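Section 5: Loading and leveling the shelves

Read this section after the uprights are fixed to the wall (Section 4). If you skipped the pull test in Section 4 because the screws felt tight, go back and do it. Screws always feel tight on the day you put them in.

This guide covers the Stanix garage shelving kit, part number 2536, in the five-shelf version. It was written by Tadhg Moriarty for Widham tenants and last checked against the parts in the carton on Jul 25, 2025. The leaflet in the carton differs in several places. Where the two disagree, follow this one, but look at your own parts before you trust either.

5.1 Before you start

You will need a spirit level at least as long as the shelf brackets are apart, a rubber mallet, a pencil, a tape measure and the bag of clips marked C. The leaflet says no tools are required for this stage. It then shows a man using a mallet.

Check that:

– all ten brackets are the same length
– the clips in bag C have a small lip on one side (clips without a lip belong to the upright covers)
– the floor in front of the wall is clear far enough out to let you turn a shelf around

CAUTION: The shelves have a raw edge on the underside. Wear gloves. The leaflet calls this edge "finished."

5.2 Fitting the brackets

1. Start at the bottom. Count up to the second slot on the left upright and hook the bracket in at a slight upward angle.

2. Push down until the bracket drops. You should feel it drop once, then a second time. If it only drops once, one hook is in and the other is resting on the metal. It will look right and hold an empty shelf perfectly well.

3. Tap the top of the bracket with the mallet. Two light taps are enough. A bracket that needs more than that is in crooked, so take it out.

4. Fit the matching bracket on the right upright, in the same slot.

5. Lay the level across the pair. If the bubble is off by more than its own width, the uprights are at different heights and no amount of clip work will fix it. Return to Section 4.

6. Repeat for the other four pairs. Leave more space between the lower shelves than you think you want.

Note: The leaflet suggests packing the low side with folded cardboard. Cardboard takes up damp from a garage wall and goes flat by January. Do not do this.

5.3 Laying the shelves

1. Set the bottom shelf on its brackets with the turned-down edge facing the room.

2. Slide it toward the wall until it stops. There should be a gap you can get a finger into. If the shelf touches the wall, it will rub, and the paint will lose.

3. Press one clip from bag C onto each bracket from below, lip outward. Pull on it. A clip that comes off in your fingers was never going to do anything.

4. Work upward one shelf at a time. Do not clip the top shelf until the others are in, as you may need to lift it out of your way.

5.4 What the load rating means

The carton carries a large number for the load each shelf will take. We have asked twice how that number was arrived at and been sent the leaflet both times. It seems to assume a load spread evenly over the whole shelf, set down gently, on uprights screwed to solid masonry. Few garages at Widham have a solid masonry wall behind the plaster, and very few people own eighteen things of equal weight.

Kevin Chambi, who looks after the Van Dusen units, tells his tenants to use half the printed figure. We think that is sensible and have not found a reason to go higher. On the top shelf, go lower still.

CAUTION: Never use a shelf as a step. The clips stop a shelf from lifting, and they do nothing to stop it from tipping forward if you put your weight on the front edge.

5.5 Deciding what goes up

Most shelves fail because of what was put on them in the first week, when everything from the floor went straight up in whatever it was already in. Sort first. It takes an afternoon and is dull work.

1. Empty each container onto a sheet or into something wide and shallow enough to see into.

2. Take out anything sharp and deal with that first.

3. Separate what the children use from what they should not be using. In a garage these two groups drift together faster than you would expect.

4. Put back only what belongs together, and write the contents on the front of the container in words somebody else would understand. "Misc" does not count.
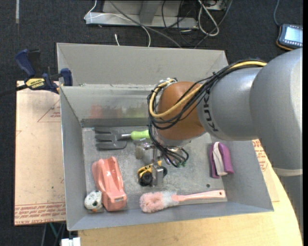
Fig. 5-3. Tools and toys together in one open metal bin.

Metal bins deserve a word of their own. They are sold as the tough choice, and on the floor they are. Up on a shelf, an open metal bin slides on the coated surface more easily than a plastic one, and much of the weight you are allowed may be gone before you have put anything in it. If you must shelve one, use the bottom shelf and put a rubber mat under it.

The Jarkitside storage tubs advertised on the side of the carton are said to be made for this shelving. They fit, in the sense that they go on. With the lids closed they stick out past the front edge, and we found no gain over the plain tubs we had already.

Suggested order, bottom to top:

– Bottom: anything in metal, paint, bags of soil, car jacks
– Second: power tools in their cases
– Third: things used every week
– Fourth: light seasonal items
– Top: empty boxes, camping mats, and whatever you are keeping only because you can't decide

Note: Toys go on the second or third shelf, in closed tubs. If a child cannot reach the tub, the child will climb. See the caution in 5.4.

5.6 Checking after loading

1. Wait a day, then put the level back on every shelf. A small change on the first day is normal. A further change on the second is a fault.

2. Look along each upright from the side. It should be flat to the wall from top to bottom. If you can slip a coin behind it anywhere, unload that side and retighten the screws.

3. Pull each clip again.

4. Repeat the check after a month. The leaflet says the unit is "maintenance free." It also voids the warranty if the screws are found loose.

5.7 If something is wrong

Shelf rocks at one corner: The bracket has dropped only once. Unload, remove, and refit as in 5.2, step 2.

Shelf bows in the middle: Too much weight, or all of it in one place. Spread it out. If the bow stays after the shelf is emptied, replace the shelf and do not turn it over and use it upside down, whatever the leaflet says.

Rattle when the garage door runs: Usually a missing clip. Sometimes it is the door.

Clips missing from the carton: The bag often comes up to two short. Ask the Widham office before calling the supplier, as we keep spares for this reason.

Go on to Section 6 for the upright covers, which are optional and mostly for looks.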